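Madcombe Standards Office
Saturday, March 9, 2019

1/ The Madcombe Standards Office has released the second edition of its code of practice for hand-held gripper work in homes and small workplaces. The main provisions are set out in this thread. Clause numbers refer to the second edition.

2/ Scope (clause 1). The code applies to any person who operates a hand-held gripper to record handling tasks for later use in robot training. It does not apply to fixed arms, mobile bases or powered lifting aids. Those remain under the Arska guidance, and no change to that guidance is proposed.

3/ Consultation on the draft closed last July. We received 40 written submissions, mostly from operators and site supervisors. Clauses 4, 6 and 9 were redrafted as a result. The remaining clauses were edited for plain language only.

4/ Consent (clause 2). Written consent is required from every adult who lives or regularly works at the site. A tenant may consent to recording in a rented home, but any common hallway, laundry or parking area also requires permission from the building manager.

5/ People in view (clause 3). A person other than the operator may remain in the room if they have signed the consent form and know that recording is under way. Children must not be present. Visitors who arrive during a session must be told at the door, and recording stops until they have decided.

6/ Personal items (clause 3.4). Phones may stay where they are with the screen locked. Letters, prescriptions, bank cards and family photographs must be put away or turned over before the first recording. Checking this is the supervisor's responsibility and may not be passed to the householder.

7/ Floors and cables (clause 4). The operator's standing area and the route to the nearest exit must be kept clear. Power boards, chargers and leads may stay on the floor outside that area. The draft called for every cable in the room to be removed. Submissions persuaded us that this was unworkable in most homes.

8/ Household clutter (clause 4.3). Operators are asked not to tidy shelves, benches or storage boxes beyond what clause 4 requires. Sites should be recorded in their ordinary condition. Items that could fall on the operator are the only exception.

9/ Equipment check (clause 5). Before each session the operator opens and closes the jaws fully, confirms that both fingers move evenly, and looks over each joint for play. A gripper that sticks or closes off centre is tagged and withdrawn. Repairs in the field are not permitted.

10/ Session length (clause 6). An operator may record for up to 1,000 seconds without a break. The first edition set no limit. Several submissions described sore wrists at the end of a shift, and Mitiku Moges of our ergonomics unit advised on the new wording. Supervisors may set a shorter limit.

11/ Changing hands (clause 6.2). Operators may change hands between recordings but not during one. The log has a column for left or right and it must be filled in. Blank entries were the most common fault in our review of first edition records.

12/ That review covered 1,956 session logs held in the Sisay register. Of these, 501 were missing at least one required entry. The logs were not graded by site and no operator has been named. A summary is available from the office on request, in English or French.

13/ Food and liquids (clause 7). Grippers used with food must be kept for that purpose and labelled. Glassware may be handled when empty. Knives, lit burners and cleaning chemicals are outside the code altogether, and a session that includes them cannot be registered.

14/ Incidents (clause 8). Any injury, including a pinched finger, is reported to the supervisor the same day and to this office by the end of the next business day. Damage to a householder's property is reported in the same way. Please use the revised form. The old one will be returned.

15/ Training (clause 10). Operators registered under the first edition do not need to requalify. They must complete the short module on clauses 6 and 9, offered online and at the Itard training centre. Questions about enrolment should go to Tsehay Tesfamariam in the registration unit.

16/ Sheets, towels and other cloth (clause 9). Cloth is gripped by a gathered fold, with the tips of both jaws closing on the fabric. Where one end is held in a clip, the clip must be attached before the operator takes up the gripper. The operator must not pull against the clip to free the cloth. If it snags, open the jaws, set the gripper down and release the cloth by hand. Clause 9 also applies to work done on a bed.

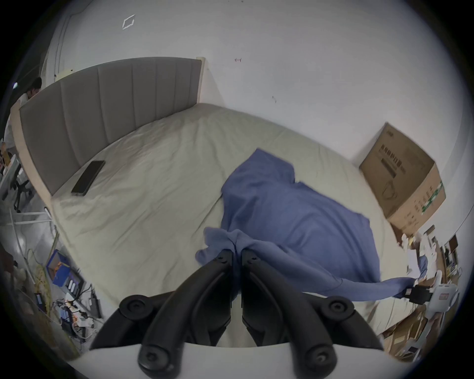 17/ Comments on the second edition may be sent to the office by mail or through the online form. Please quote the clause number. Comments on clause 9 should also state the kind of cloth and whether a clip was used.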